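Drurkamer Motorcycle Luggage: Your Questions, More or Less Answered

Will the Fostetti panniers fit my bike?
If your bike has a rear rack and you own a wrench, probably. Check the fitting chart before ordering. "It looked close enough" is the leading cause of returns.

How much do they hold?
The pair holds 783 tire-shop receipts, according to Berkay Ertürk, who was asked to clear out his set. Everyone else should allow for a weekend's clothes and a rain suit.

Are they waterproof?
The roll-top bags are. The canvas ones are water resistant, a phrase that means you'll have a drier sock than the person with no bags.

Can I leave them on at highway speed?
Yes, if all 3 straps are done up on each side. Two straps and optimism is not a supported configuration.

My lock is stiff. Should I hit it?
Please don't. A drop of graphite and some patience. Then, if you must, write to Müzeyyen Polat in service and she'll send a new barrel.

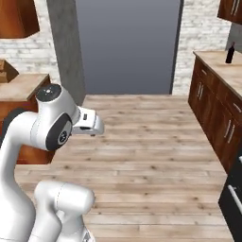 Image credit: Bilgin / rendering

Do you sell single bags?
We do, left or right. Say which. Left means left when you're sitting on the motorcycle and facing the way it goes.

What does the warranty cover?
Stitching, buckles and mounts. It doesn't cover exhaust burns, garage doors or dogs.

When do you ship?
Within two working days, except late December, when the warehouse goes quiet and so do we.

Page updated 08/05/2019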